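Three grippers, one very long week at Vavilley

2026-03-13

I finally got my invitation to the Vavilley workshop, and I have been wanting to write about it ever since I got back to my desk. Regular readers will remember that the group there has been promising a proper gripper comparison since last July, when the first attempt got shelved over a controller that kept dropping its connection. Well, they have done it now, and I got to sit in for the tail end of it!

The short version: two parallel-jaw grippers and one soft three-finger hand, all run on the same arm, all driven by the same Teoh controller, all given the same jobs. The jaw grippers are the Staston, which a lot of you already own, and the newer Skerum. The soft hand was made in the shop and doesn't have a name yet (I made a few suggestions and they were politely ignored).

Ferdinand Ammann is running the comparison and he is wonderfully stubborn about keeping things fair. Same wrist camera, same approach speed, same person resetting the table between tries. By the time I showed up they had logged 641 grasps, and he could tell you which ones he wanted to throw out and why he hadn't.

The jobs are household stuff. Cups, folded towels, a spray bottle, play food, baskets. I had assumed the small slippery things would be the hard part, and they do cause trouble, but the baskets are what people kept talking about over lunch. A basket has no nice flat face to close on. If you want to move it you more or less have to go for the rim, and a wicker rim is lumpy and a different thickness everywhere you try it. Close too softly and it slides through. Close hard and the controller sees the motor current jump and decides it has hit something it shouldn't. 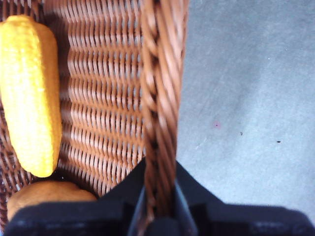 So a good part of the week went into the current limit, and I could have listened to that argument all day. The Staston has a fixed setting that you pick before a run, and you live with it. The Skerum lets you change it while the jaws are moving, so you can come in gently and then squeeze once there's contact. On paper that wins easily. In the shop it took most of a morning to get the Teoh to pass the new value along without a hiccup, and one of the engineers told me she'd have been just as happy with the Staston and a strip of rubber on the fingers. I kind of see her point – rubber is cheap, and she's the one who has to keep the config files straight.

The soft hand was lovely on the towels and pretty hopeless on rims. The fingers want to wrap around something, and a rim with a basket wall underneath it doesn't give them much room. It also blocks a lot of the wrist camera's view once it opens up, so whoever is driving ends up guessing during the last bit of the approach. They're going to try moving the camera farther out on a longer bracket, which brings its own problems with the cable. I tried driving it myself for about 3 minutes and knocked a cup off the table, so please don't take my word for how hard any of this is.

What I liked most was how the notes are being kept. Every failed grasp gets a line in the log with what the operator thought went wrong, written down before anybody looks at the current trace. Ferdinand says the two disagree more often than he expected, and he wants to publish both side by side. I would read that! I'd probably read it before the actual results.

As for those results, there isn't a ranking yet and I was asked not to guess at one. The Staston and the Skerum both go back on the arm for another round with new finger pads, and the soft hand sits that one out while the bracket gets sorted. The full table should be out in July, along with the log and the controller settings, so anyone with a Teoh at home can repeat the runs.

If you have rim-grasping tips of your own, send them over and I'll pass them along to the shop. Somebody already wrote to me suggesting notched fingers, and I'd love to know if that works on anything besides wicker.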